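Domwood Opens Orders for the Hong Two-Arm Packing Kit

DRUSTHAM – I've been building packing equipment at Domwood for a good while now, and I can't remember being this excited to send out a release! Starting in January, we're taking orders for Hong, our two-arm kit for small shops that pack fiddly things into cardboard boxes and would love to hand off some of that work.

Hong ships as two arms with grippers, a control unit, and 4 ready-made routines to get you going. You bring the table. Most people can have it set up in an afternoon (I did it in one, with a long lunch in the middle), and you teach it new moves by guiding the arms through them yourself – no code, no special training.

We picked cardboard as our main test because cardboard is a pain. It bends, it slides, it tears, and a sheet never sits the same way twice. If you've ever packed boxes for a living, you know the feeling.

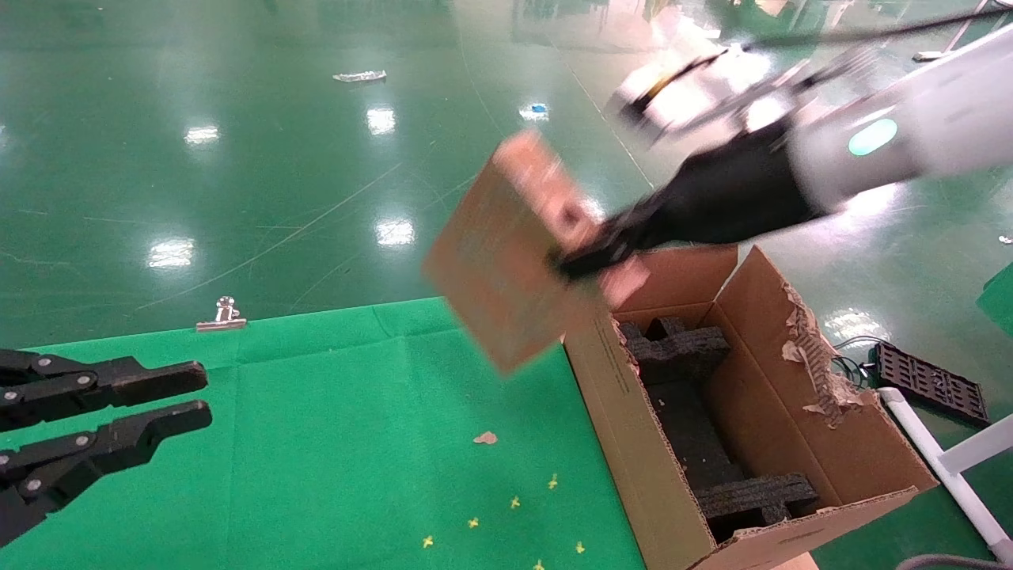 So we spent a lot of time on grip. Each arm can be set on its own, so one can hold firmly while the other goes easy, and you can change either setting from the control screen in the middle of a job. Foam inserts, flat dividers and folded flaps each get their own starting values, and you can save as many of your own as you like.

Before opening orders we lent kits to three shops over in Cloltwood and asked them to be picky. They were! Between them they ran almost 3,596 boxes and sent us 108 notes, and I read every single one. The most common complaint was that the pause button was too small, so it's bigger now. We also slowed down the default arm speed, which a couple of the shops found a bit much for a shared workbench. You can turn it back up if you want.

The kit comes with a year of phone support from our own crew here in Drustham – and yes, sometimes that'll be me picking up. Spare gripper fingers are in stock and ship separately.

Want to see Hong at work before you decide? Our Drustham shop is open for demos all through January, and you're welcome to bring your own boxes. Call or write to the Domwood sales desk to set up a time.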